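Contrôle d'hygiène et de sécurité -- cuisine du traiteur Hilard
vendredi 15 novembre 2024
Rempli par Laurențiu Gavrilă, relu par Senad Stojanović

Les cases cochées sont conformes. Les cases vides demandent une action, et j'ai mis mon commentaire en dessous. Je prie mes collègues de ne pas cocher à ma place, même si le travail est déjà fait : je préfère le voir moi-même.

## 1. Réception des marchandises

- [x] Bons de livraison signés et classés
- [x] Viande hachée reçue à 3 °C
- [ ] Dates des produits laitiers vérifiées à l'arrivée

Commentaire : pour la crème et le beurre, la date n'a pas été notée sur le bon n° 834. Les produits sont bons, j'ai regardé chaque emballage, mais le papier doit le dire aussi. Le livreur de Skinus est d'accord pour attendre pendant le contrôle.

- [x] Légumes sans terre dans la zone de préparation
- [x] Cartons vides sortis de la cuisine

## 2. Préparation et cuisson

- [x] Planches séparées pour la viande crue et les légumes
- [x] Couteaux sans fissure au manche
- [x] Sonde de température nettoyée avant et après usage
- [ ] Température à cœur écrite pour chaque plat

Commentaire : le gratin de macaronis au bœuf a été mesuré à 89 °C au centre du bac, très bien. Pour la soupe de tomates, la ligne est vide. Senad me dit qu'elle a bouilli longtemps et je le crois, mais il faut quand même écrire le chiffre dans le cahier.
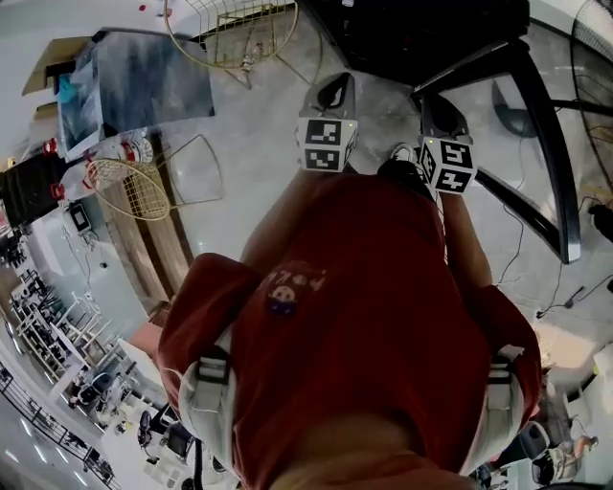
Pour les sauces, je demande aussi de ne plus goûter avec la cuillère de service. Il y a des petites cuillères dans le premier tiroir, et chacune va à la plonge après un seul usage. Cette remarque était déjà dans le contrôle précédent.

- [x] Friteuse arrêtée et couverte après le service
- [x] Couverture anti-feu accrochée, accès libre
- [ ] Filtres de la hotte dégraissés

Commentaire : deux filtres collent encore au doigt. Les faire tremper le soir dans le produit Truvance, avec la dose marquée sur le bidon. La dernière fois on a mis le double, et le rinçage a pris toute la matinée.

## 3. Froid et conservation

- [x] Chambre froide positive réglée à 3 °C
- [x] Relevé du matin et du soir complet
- [x] Produits crus en bas, produits cuits en haut
- [ ] Étiquette sur chaque récipient

Commentaire : j'ai trouvé 4 boîtes sans étiquette, deux de bouillon, une d'oignons cuits et une de sauce que personne n'a su me nommer. Cette dernière est partie à la poubelle. Je rappelle la règle -- le nom du plat, la date de fabrication, les initiales. L'heure n'est pas obligatoire, mais pour le riz et les pâtes je la souhaite.

- [x] Joints des portes propres, sans moisissure
- [ ] Dégivrage du petit congélateur

Commentaire : la glace empêche le tiroir du bas de bien fermer. À faire avant décembre, parce qu'après nous aurons les commandes de fêtes et il sera toujours plein.

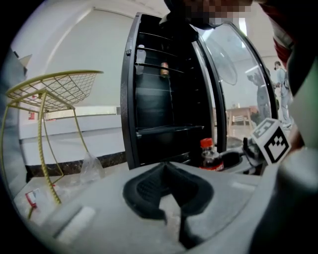 **Peut-on mettre le gratin encore chaud au froid le soir ?**
Il faut d'abord le partager en bacs peu profonds et le passer en cellule de refroidissement, pour descendre de 63 °C à 10 °C en moins de deux heures. Ensuite seulement, il va en chambre froide, couvert et étiqueté. Un grand bac profond garde la chaleur au milieu toute la nuit.

## 4. Allergènes

- [x] Classeur présent au passe
- [ ] Fiches à jour pour tous les plats de la semaine

Commentaire : la fiche du gratin ne mentionne pas le céleri, alors que le nouveau bouillon en contient. Corriger aujourd'hui. Pour la salle Stoyanova, où l'on sert en buffet, une copie doit être posée à côté des plats. Une seule feuille lisible suffit.

## 5. Personnel et nettoyage

- [x] Savon et essuie-mains à chaque lavabo
- [x] Pansements bleus dans la trousse
- [x] Sol sec devant la plonge
- [ ] Plan de nettoyage signé chaque jour

Commentaire : il manque la signature de mardi. Je ne veux pas qu'on la rajoute maintenant. Laissez la case vide et écrivez « oubli » à côté.

Prochain contrôle en décembre, je communiquerai le jour à Senad. Les points ouverts des sections 2 et 3 seront regardés en premier.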